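Home | News | Projects | Open Nights | Contact

2024-04-19
By Latrice Obi, Mestwood Workshop

MESTWOOD MEMBERS SHARE KITCHEN ROBOT BUILD, PLANS FREE TO ALL

Mestwood, the shared workshop in Kellby, is opening up its two-armed kitchen robot project to home builders everywhere. The parts list, wiring notes and practice kitchen can be copied by anyone starting today, at no charge.

The build began in February on a bench between the lathe and the paint cabinet. Since then members have put in over 300 hours, most of them in the evening and a good many of them on the shoulder joints. The robot is called Melnychuk, after the street the workshop stands on.

"We wanted something a person could put together in a garage with ordinary tools," said Rakiya Olatunji, who leads the build. "The arms have been taken apart so often that I could do the left one in the dark. It's been the most fun I've had in this building!"

Software work runs alongside the metalwork. Amr El Khatib and Nathalie Carrier made a simulated home, named Belard, where members try out arm movements before loading them onto the real machine. It has a kitchen counter stocked with groceries, and users see it from the robot's own viewpoint. New members usually start there, and 20 of them have already had a turn at the controls.

"Vegetables are hard," said Carrier. "They're lumpy, they roll, and each one wants a different grip. I've rewritten the finger code more times than I'd like to admit, and I still look forward to the next try."

The files also include drawings for the gripper fingers, which can be printed at home, and a 400-line starter program with plain notes beside each step. Corrections are welcome, especially on the wrist wiring, where the current drawing is cramped and will be redone.

Members work on the robot at the regular open nights. Visitors can come by, ask questions and pick up a screwdriver. Questions about the files go to Alaric Alcantara at the front desk.
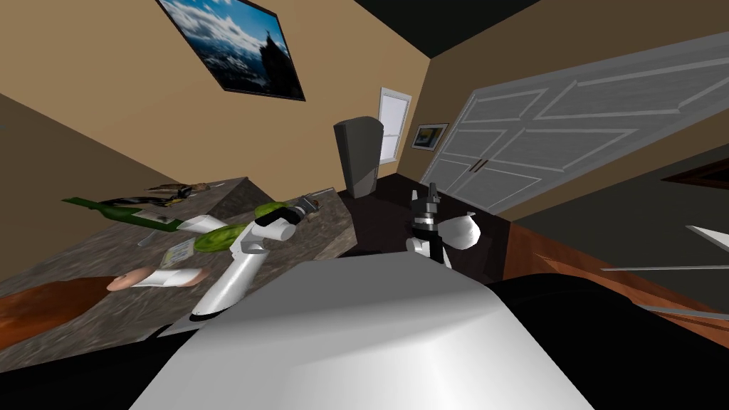

Simulated kitchen in Belard, robot's view, with green vegetables at the left gripper.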